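Workshop tips: trying out grippers, arms and controllers at home

Mar 17, 2022

These notes cover hand-held grippers, small desktop arms, the controllers used to drive or track them, and the cameras that go on the end. They come from a spare room and a kitchen worktop, so most of the jobs are household ones: folding, putting away, wiping, picking up pegs. The kit compared was a Clurnano two-finger gripper, a Datov parallel gripper, an Ellery arm and a Bakitz arm, plus a pair of VR controllers.

Before you start

Pick the job first and the gripper second. A gripper that is good at mugs may be hopeless at socks. Write down three or four jobs you want done and keep the list the same for every piece of kit.

Give everything a place on the shelf and label the power supplies. The Ellery and the Bakitz supplies have the same plug and different voltages. A strip of masking tape on each plug, with the name written on it, takes a minute.

Charge the night before. A controller on low charge may still work but drop out now and then, and you will blame the tracking.

Keep a notebook by the bench. Date, gripper, job, number of tries, number of clean picks, anything odd. A spreadsheet is fine too, but a pencil is quicker when your other hand is in a gripper.

Comparing grippers

Do the same number of tries with each. We settled on 1000 picks per gripper, spread over as many evenings as it took, with the same box of objects each time. The Clurnano made 633 clean picks out of its first 1000 on mixed laundry. We had not yet learned to go in low and flat, so that number says as much about us as about the gripper. Ten tries will tell you whether something is awful. They won't separate two decent grippers.

Decide what counts as a clean pick before you begin. Ours was: lifted clear, held while you count to three, put down where intended. A sock hanging by a thread does not count.

Swap the order. If you always test the Datov second, it gets the benefit of your practice. Do one evening with one first and the next evening the other way round.

Finger pads wear. Check them every session and wipe with a barely damp cloth. Fluff from towels builds up in the ridges and makes the grip slide. An old toothbrush gets it out. Don't use spray polish anywhere near them.

For soft pads, a strip cut from a rubber glove works nearly as well as the bought ones and costs next to nothing. Fix it with double-sided tape and trim the overhang, which otherwise folds under and catches.

Thin fabric wants a narrow fingertip and a light squeeze. Thick fabric wants a wide one. Towels are easier than T-shirts, T-shirts are easier than pillowcases, and fitted sheets are a waste of an evening.

Grippers with a trigger: check the spring return. The Datov got stiff after a fortnight. One drop of light oil on the pivot sorted it. Wipe off the extra or it ends up on the washing.

Comparing arms

Bolt it or clamp it. An arm held down by its own weight will walk across the table. Two G-clamps and a scrap of board are enough for anything desktop sized. Put a bit of cork or old carpet under the board to save the worktop.

Measure reach with the gripper fitted. The makers' figure is usually to the wrist. Stretch the arm out, hang a plumb line from the fingertip and mark the table with tape. Do the same at the other side and join the marks. Anything outside the tape is out of bounds, and you stop wasting time on it.

Test with a load. A full tin of beans is a good one. The Bakitz held it at half stretch and sagged at full stretch. The Ellery held both but was slower and noisier.

Leave slack in the cables at every joint, then move the arm by hand through its whole travel with the power off. If a cable pulls tight anywhere, fix it now. Velcro ties are better than zip ties here as you will be moving them again.

Keep the off switch where your free hand rests. A socket behind the bench is no use.

Let the motors cool between long runs. We do seven minutes on and a short break. If you can't keep a finger on the motor housing comfortably, stop.

Cameras

Fix the camera before the first try and leave it alone until the last. A camera that has shifted by a finger's width makes the evenings hard to compare. Put a dab of nail varnish across the screw and the bracket, and you will see at a glance if it has turned.

A wide lens sees more of the room but bends straight lines near the edges. For close work that matters less than you would think. For measuring anything, use the middle of the picture only.

Clean the lens with a glasses cloth. Kitchen towel scratches.

Light from the side shows up creases in cloth much better than light from overhead. A cheap clip-on lamp does the job. Turn off automatic brightness if the camera lets you, or the picture will pulse each time something white comes into view.

Record a short test and watch it right through before doing a full session. We lost an evening in August to a memory card that had filled up.

Controllers

Hold each one for ten minutes before deciding you like it. Weight at the front is fine for the first few minutes and makes the wrist ache later on. If you have small hands, check that you can reach the trigger without shifting your grip.

Keep the tracking rings uncovered. Sleeves are the usual problem. Roll them up.

Mirrors, glossy cupboard doors and bright windows can upset tracking. Draw the curtains and hang a tea towel over anything shiny. If the position still jumps, move a lamp before you start changing settings.

Tell left from right without looking. A single elastic band round the right handle is enough.

A bed is a good place to practise with cloth. It is wide, it is soft if you drop something, and you can walk round at least one side. Start with one garment on a plain duvet, in a colour that stands out from it, and move up to a pile when you can do one reliably.

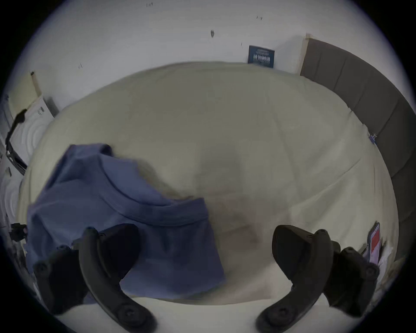
Do I need two controllers for folding clothes?

For anything bigger than a flannel, two are worth having. One hand can drag a sleeve across, but the rest of the garment tends to follow it. With two you can hold one edge still while you bring the other over. If you only have one, put a smooth weight such as a bag of rice on the far edge and work towards it. It is slow but fine for learning.

More on working with cloth

Smooth the surface under the cloth first if you can. Ridges in a duvet feel like edges to a gripper and you will pick up both layers. A tight sheet or a folded blanket gives a cleaner result, so use that for scoring and the duvet for practice.

Pick up at a seam. Hems, cuffs and necklines are thicker and the fingers find them more easily. Plain fabric in the middle of a shirt slips.

Go in at a slant, nearly flat to the bed, and close slowly. Straight down and fast tends to push the cloth away.

Shake test: once lifted, give it one small shake. If it stays put, move it. If it slides, put it down and start again.

Take out buttons, badges and zips for the first week, meaning choose clothes that haven't got any. They mark the pads and spoil the comparison.

Putting away

Take the batteries out of anything you won't use for a month.

Store grippers open. Closed fingers press on the pads and leave a flat spot.

Coil cables loosely, in big loops, and don't wrap them round the arm. Ours went round the Ellery's elbow for one winter and the outer sleeve split.

Write up the evening's numbers before you go to bed. They look obvious at the time and make no sense by Sunday.

What we kept

The Datov for cloth, once oiled. The Clurnano for tins, jars and pegs, where it hardly misses. The Ellery arm stayed on the bench and the Bakitz went back in its box, though it is the easier of the two to carry and would suit a smaller table. Spare pads for both grippers are in the second drawer with the rubber gloves.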